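4. Setting up the pretend bakery table

4.1 Spread the cloth over the table and pull it out towards the corners. Small creases do no harm, but a thick fold under the basket will make it rock.

4.2 Put the basket near the back, with a long side facing the children. Leave it empty.

4.3 Place the round bowl in front of the basket and put the bread roll and the cake slices in it.
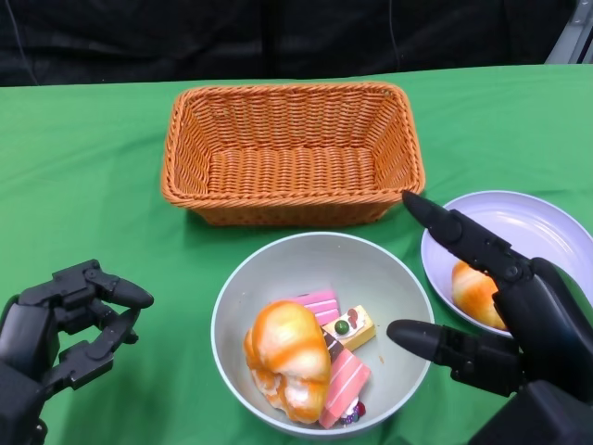
Section 4 of 13 | 138 words

The green cloth and orange wicker basket are easy to tell apart from across a room. Any plain cloth will do if yours is in the wash.

4.4 Ask the first child to choose a piece from the bowl, say what it is and move it to the basket. The pink slice and the yellow one with the strawberry-like topping are good ones to start with.

4.5 When the bowl is empty, change over and fill it again from the basket.

Note: Lay the cake slices in the bowl loosely. Pressing them down makes them hard for small hands to lift out.

Caution: The foods are toys. Do not mix them with real food or heat them. Wipe with a damp cloth and let them dry before packing away.

Caution: Do not carry the basket by its rim when it is full.

Replacement pieces can be ordered from Nenero, Varnthorpe. Ask for Szu-yu Shih and quote set 1,333.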